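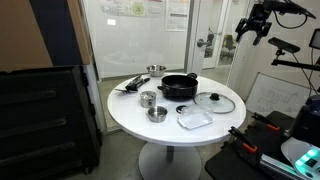 Tõnu Kütt has read palms in Florholm for 15 years, and he does not like the word fortune. "I read what the hand says about the character," he told me. "The date of your wedding is not written there."

He learned from an old teacher in Rebane, who made him draw 70 hands before he could speak about one. He always looks at both hands - the left for what we are born with, the right for what we made of it. Some schools teach the opposite, and he does not argue with them.

"A short life line frightens people," he said. "For me it is about energy, and lines change." His evening course starts again in December.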